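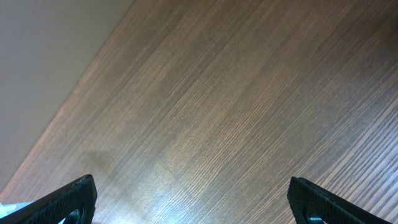

Gripper open over the table, wrist camera view. Ranstead open day.

Visit report: Ranstead open day, manipulation lab

The Ranstead site opens its lab to outside visitors once a year, in May. I went for the afternoon session, mainly to see the tabletop work, which was listed in the program under the project name Gronduvora. Registration was at the side entrance on the Bremimbridge road. Parking is limited and the sign for it faces the wrong way if you come from the station.

The tour took in 4 stations. The first two were conveyor sorting and a palletizing cell behind fencing. Both ran as advertised and neither differed much from what is shown at trade fairs. The palletizer was stopped twice for a light curtain fault and restarted from the panel.

The third station was the reason for the trip. An arm is guided by hand through household tasks on a table and the motion is stored along with the camera streams. Visitors could watch the wrist view on a monitor. The fingers are black with a finely textured face, and they stay in view at the bottom of the picture, so the operator always has a reference for jaw position. With the jaws apart there is a wide gap of tabletop between them.

The table has a brown, straight-grained wood finish. I asked about this, as most labs I have visited use plain white or gray tops. The answer was that a striped grain gives a fixed direction in the image, but that the satin surface throws soft highlights which move as the wrist tilts. They have tried matte mats and went back to the bare top. No comparison data was shown.

According to the handout, the current set holds 3,404 recorded runs, of which 2,174 passed review. The rest were rejected for operator error, dropped streams or bad time stamps. The split between those causes was not given. I would have liked to see it, since a stream fault and a clumsy grasp call for very different fixes.

Each run is capped at 70 seconds. The cap is a storage decision and has nothing to do with the tasks. Longer jobs are broken into segments, and the arm returns to a start pose between them - a procedure that adds a good deal of dead time to a working day.

The fourth station was a bench of grippers supplied by Fonseca, with finger sets laid out for handling. Finger changes are done with a hex key and the calibration is repeated afterward. The procedure sheet on the bench was an old revision and did not match the one in the handout.

Questions at the end were mostly on cost and staffing. Force sensing at the wrist is planned but not fitted. Slides are to be sent to registered visitors. Mine have not arrived yet.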